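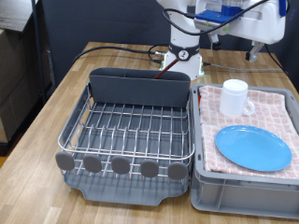 Good afternoon, and thank you for staying on after lunch, I know it's warm in here. I'm Chutima Rattanakul, I look after the planning side of Cedeo, and Ketsara Wattanapong wrote most of the perception code I'm going to complain about, so please be kind to her in the break.

(Wait for the door to close.)

Start with the dish task. A plate goes from the towel into the rack, a mug goes after it, and on paper that is two grasps and two places. Our first planner treated it just that way, and it lived happily in simulation for most of the spring. Then we met the wrist camera.
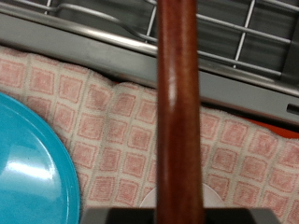 So, anything the gripper holds is also something the wrist camera has to look past. A long handle takes a strip right out of the middle of the view, and the old segmenter would happily report one white dish as two. Ketsara's fix was to mask the held object before segmenting, using the grasp pose we already have, and then let the tracker join the halves back up – a small change, really, and I'm still a bit cross that it took us until July.

Numbers, for those who like them. We replayed 2,924 logged wrist views through both versions. Full table is in the handout, don't read it aloud.

(Slow down for this part.)

Next, replanning. Boonchu, our scheduler, now waits 100 milliseconds for a fresh mask before it commits to a path. Somebody will ask why we don't run it all in one loop – say we tried, and go to the timing slide.

Questions until the coffee comes.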